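Visit report: Van Wijk flooring plant, Plavisdale
Nov 6, 2025

The Van Wijk plant in Plavisdale makes closed-cell foam floor tiles for gyms, daycare rooms and workshops. It opens to trade visitors twice a year. Our group of 12 was split in two at the gate, and mine went with Kerstin Holmgren, who runs process engineering.

The tour follows the material. Pellets and blowing agent are mixed in a closed room that visitors see through a window. The compound goes to the presses, where it is cured into thick slabs called buns. When the press opens, the bun expands in well under a second, with a loud crack. Ear protection is handed out one room earlier and should be put on there.

Fresh buns rest on racks before splitting. Holmgren said most thickness complaints in past years came from splitting too early, while the core was still shrinking. The racks now carry time cards, and the splitter operator can refuse a bun. Line 2 was down for a blade change during our visit, so we saw splitting on Line 1 only.

Surface texture is pressed in with a heated roller. The puzzle edges are then die-cut. Die wear matters more than I expected: a worn die leaves the teeth slightly wide, and the tiles buckle when a large area is laid. Dies are pulled for inspection after 582 sheets. The older Drallska cutter needs manual sheet alignment and is kept for short color runs.

Interlocked tiles, joint running top to bottom.

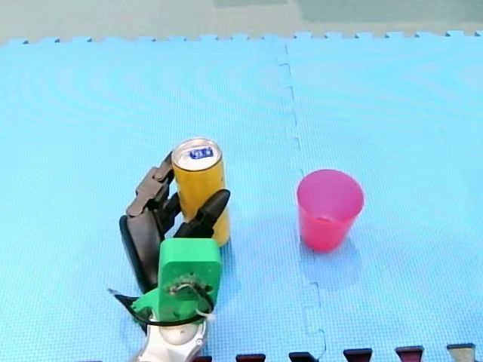 2 min read

Joint fit is checked by hand on a flat table. Two tiles are joined, pulled apart and joined again, and the gap is read with a feeler gauge. Riku Takagi in the test room also showed us the compression rig and the odor cabinet. Offcuts are ground and sold to Genurex for underlay.

Questions were taken in the canteen. Prices were not discussed. Parking is behind Building 6, and the next trade visit is in April. Closed shoes are required, and bags stay in the lockers at reception.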